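What Happens When a Family Sells a House?

When a family wants to move, they often ask a real estate agent for help. An agent knows what homes cost in the area and how to find people who want to buy one.

First comes the price. The agent looks at homes nearby that have just been sold. In Tornlow, agent Karla Mendoza compares 12 of them before she names a number.

Next, people come to look. This is called a showing. Families usually put toys and laundry away so buyers can see how big the rooms are.

A buyer who likes the house makes an offer. The seller can say yes, say no, or ask for more. Asking for more is called a counteroffer – it can go back and forth a few times.

The buyer also pays a small part early, maybe $3,000, to show they mean it. This is called earnest money.

On closing day, everyone signs the papers. The buyer gets the keys, and the house has a new owner. 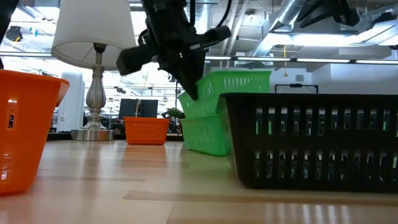 Words to Know

Offer – the price a buyer says they will pay.
Showing – a visit to a home that is for sale.
Closing – the day the sale is finished.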